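Courses > Home and Kitchen > Running a Kitchen > Handout 3: Where the Produce Lives

I love this session. Everybody has opinions about where a tomato should sleep! We did budgets and menus in the first two handouts, so you should have your week's shopping list sorted by now, and this time we're taking that list out of the grocery bag and finding a spot for all of it. If you missed the menu session, ask Yhon Flores for the blank planner. He keeps the spares in the Celtley room, on the shelf with the measuring cups.

The practice set is play food, so squeeze it as hard as you like. A clear bin takes one lot (cucumber, garlic, chili, eggplant, carrot, sweet potato), the black wire basket takes another (red onion, lemon, tomato, apple and a few small bits), and there's a corn cob lying out on the wood still waiting for a home. Before you read any further, look at those two groups and decide which pieces you'd move.

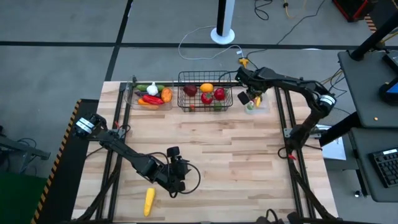
Page last changed: 28th November

Okay, my own answers. I'd have the garlic out of that bin straight away. Garlic likes to be dry with air moving past it, and a cucumber is mostly water, so they make lousy roommates. The sweet potato can come out as well and go somewhere dark and cool, but please keep it out of the fridge, where the middle goes hard and the flavour goes strange. Carrot, chili and cucumber can all go to the fridge. Eggplant is a fussy one — it doesn't love the cold and it doesn't love the counter either, so I buy it a day or two before I mean to cook it and leave it at that.

The basket has a different problem. An apple gives off ethylene gas as it ripens, and ethylene hurries its neighbours along. That's handy if you've got a rock-hard avocado and a plan for supper. It's a nuisance the rest of the time. I'd give the apple its own bowl, or the crisper drawer if you want it to stay crunchy for weeks, and I'd move the onion in with the garlic. Lemon is happy on the counter for a week and much longer in a sealed bag in the fridge. Tomatoes stay out until they're properly ripe. After that you can chill them if you have to, just bring them back to room temperature before you slice them.

Now, containers. Open wire is great for anything that needs to breathe, and you can see what you've got from across the kitchen, so it gets eaten. Small things are the trouble! Garlic cloves, little limes and cherry tomatoes can slip through a wide grid or get pinched in it, so check the size of the openings before you buy. Solid clear plastic lets you see in too, and it wipes clean in two seconds, but water pools in the bottom. Line it with a folded tea towel and change the towel when it feels damp.
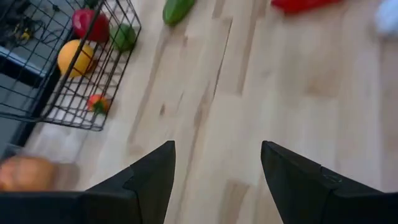
Peppers are where people argue with me. Red and green bell peppers look as if they belong in a bowl with the lemons, and for an afternoon they look gorgeous there, all shiny. For a week's storage I want them in the fridge, dry and unwashed, in the drawer with the higher humidity setting. Green ones generally last longer than red (they were picked less ripe), so cook the red ones first. Bohdana Hordiienko disagrees with me about washing and she'll tell you so in the next session. Her way is to wash everything the minute it's home and dry it very, very thoroughly, and if you're somebody who'll really do the drying, go ahead.

Cucumber gets its own section, mostly for the sake of last March's group, who asked me more about cucumbers than about meat! The short version: cold bothers it, and so does ethylene. Keep it near the front of the fridge or in the door, well away from apples and tomatoes, and wrap it loosely. Once it's cut, cover the cut end snugly and use it within a couple of days. When you're choosing one, hold it upright and press gently along the whole length with your thumb, right up to the tip. You want firm all the way. A soft spot at the end means it's already on its way out. Some paleness toward one end is fine and doesn't tell you much about the taste.
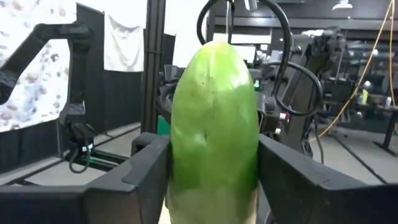
Notes by Inna Shevchuk, with the pepper corrections from Phong Phí

Back to the corn. In the husk, it goes in the fridge and gets eaten soon, since the sugars start turning to starch once it's picked. Husked, wrap it and have it tomorrow at the latest.

For next time, draw your own kitchen as a rough floor plan and mark the warmest spot, the darkest spot and the spot where you always dump the bags. Then write ten things from your list onto the plan. Pencil, please — you'll be moving them.

Bring the plan to room 23 along with one container from home that you don't like using. Jalen Mbeki will have the tea towels.

Contact the Plorkano course desk, extension 297 | © Plorkano Home and Kitchen Courses | Back to top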